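Can a machine clean my workbench yet?

My neighbor Gizella Lakatos asked me on Tuesday when she can buy a robot that will clean her kitchen. She knows that I read everything on this topic and she thinks I must have the answer. I told her to wait. She said she is 71 and what is my second suggestion.

So I promised to write down what I think, and I will try to be fair to the machines, because I like them.

I work three days a week in a small furniture repair shop in Bramgate. It belongs to Anikó Juhász, who took it over from the Szűcs family and did not change the name on the door. We repair chairs, drawers, cabinet doors, sometimes a whole table. The real repair is maybe half of the day. The other half is cleaning up the work: scraping dry glue, wiping, sanding, moving things to reach other things. When people ask what a robot could do for us, they think of the sawing and the gluing. I would give it the scraping first, and with pleasure.

In July I went to an open day at Firnunholm, where they let visitors watch an automatic arm work on flat boards. I must say it was beautiful in its way. It sanded a board from one end to the other with the same pressure, and it did this 20 times without stopping to drink coffee. The boards were all new, all the same size, and a person put each one in the same position. I asked the young man beside the machine what happens if the board has old glue on it. He said that it sands the glue too. I asked what happens if the mark is part of the wood and the customer wants to keep it. He said that for this they have a different department, and I understood that the department is a person.

This is the point where I always arrive in my thinking. Cleaning a surface sounds like one job but there are at least two jobs inside it. The first is the movement of the hand. The second is to decide what is dirt. A white spot on a panel can be paint, or glue, or something that only wants a damp cloth. A thin brown line can be a scratch, or a stain, or simply how the tree has grown. 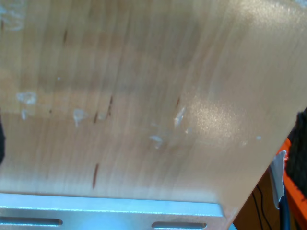

For a person with some practice the deciding takes a second, and a big part of it is not done with the eyes. I put my fingernail on the spot. If it lifts, it was sitting on top. If I feel a small valley, it is a scratch and the scraper will only make it wider. I also move my head, so that the light comes from a different side, because under strong light the pale wood shines and a pale spot can hide completely in the shine. I did not know that I do this until Anikó told me that I look like a chicken when I inspect a door.

A machine can learn these things, I believe. There are sensors for touch and it is not forbidden for a robot to move its head. But the demonstrations I have seen do the movement very well and the deciding only a little. Last winter I watched a long video from a company called Gristine, where a robot wipes a counter. It wipes nicely. It wiped also the part that was clean already, with the same care, and then it went around a dried drop of sauce as if the drop was part of the design. I watched this part 3 times. My husband asked me who is winning.

I will say something on the other side too. Two years ago I would have written that such a machine cannot even hold a cloth properly, and that is finished now, they hold it. Folding towels, putting cups on a shelf, carrying a box from one table to another, all this I have seen done, slowly but in the right order. If somebody has 100 identical boards, I would not tell this person to buy scrapers. For our shop, where almost every piece comes with its own history of bad repairs, I think we stay with the fingernail for some more years.

Anikó is more optimistic than me. She has already chosen the corner where the robot will stand, and for now we keep the clamps there.

For Gizella: please wait with the kitchen. The vacuum one, the round one, you can buy today, but lift the fringe of your carpet first.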